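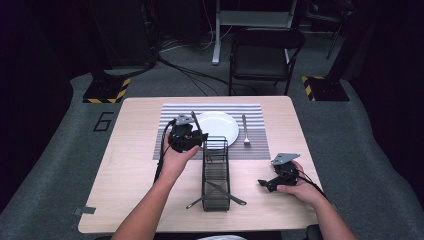

Pinça de mão para ensinar tarefa de mesa posta, faca nunca fica boa na gravação

Fórum Skoltport > Robótica > Ensino por demonstração

Anneli Riihimäki
29 de junho de 2019

Oi gente, rápido que tô sem tempo. Tô gravando demonstração com duas pinças de mão, uma em cada mão, câmera na cabeça e mais uma em cada pinça. Tarefa: jogo americano, prato, garfo, faca saindo do porta-talheres de arame preto. Depois o braço tem que repetir sozinho.

Prato e garfo ok. A faca é um inferno. Já fiz 109 gravações e o modelo treinado chega perto do porta-talheres e fica parado, ou fecha no vazio. Já troquei a espuma dos dedos, não mudou nada.

Duas dúvidas:
- começo a gravação com as pinças onde? hoje cada vez é de um jeito
- vale mais a pena fazer por controle remoto direto no braço? tem um Mustden aqui parado, mas nunca usei pra isso

O começo de uma gravação costuma ser assim:
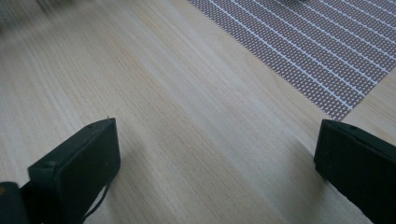

Dedos abertos, só mesa no meio, o jogo americano lá no canto.

Se precisar do arquivo eu mando. Obrigada!!

Kęstutis Grigaitė

Oi Anneli. Tive isso em fevereiro com colher, quase igual.

Primeira coisa, posição inicial. Escolhe um ponto da mesa e começa SEMPRE dali, dedos abertos, uns 3 segundos parado antes de mexer. Sem isso o alinhamento entre as câmeras escorrega e o modelo aprende um começo diferente por gravação. Eu marco o ponto com fita.

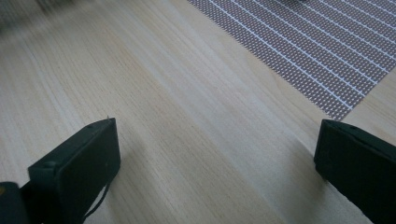 Depois dos segundos parado, sai devagar. Devagar mesmo. A gente tem mania de ir na velocidade da mão, o braço não acompanha, e aí na hora de reproduzir ele corta caminho e bate no arame.

Segundo: na câmera da pinça tem que dar pra ver o talher ANTES de fechar. Se o dedo tapa a faca, o modelo fecha no chute. Gira o pulso um pouco, chega de lado. Confere olhando só o vídeo da pinça, esquece o da cabeça.

Terceiro, a outra mão. Decide o que ela faz e repete. Se numa ela segura o porta-talheres e na outra fica passeando, vira ruido.

Esse momento aqui eu recortaria e olharia quadro a quadro em todas:
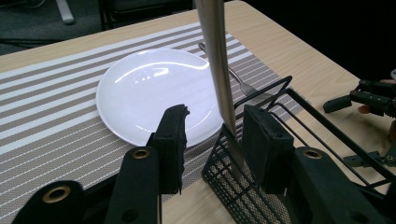 Haste de metal em pé entre os dedos, cesto de arame logo atrás, a outra pinça à direita.

Nesse ponto a abertura dos dedos tem que bater com o que o sensor gravou. No meu caso tava errada, calibrei de novo com o script da Hakthorpe e metade do problema sumiu.

Controle remoto: usei 2 semanas e larguei. É mais fiel ao braço, sim, mas muito lento e sem sentir o talher eu apertava demais. Pra faca eu ficaria na pinça de mão. Joga fora as gravações ruins sem dó, viu, melhor poucas e iguais.

Amissah

discordo um pouco do de cima, controle remoto é melhor sim se tiver retorno de força. sem isso aí concordo, nem tenta

tb tive problema com reflexo no prato, mudei a luz e melhorou. nao sei se é o seu caso

Anneli Riihimäki

Valeu! Fui ver o sensor e a abertura tava mesmo deslocada na pinça esquerda. Recalibrando agora, amanhã gravo tudo de novo com ponto fixo. Amissah, a luz vejo depois, uma coisa de cada vez rs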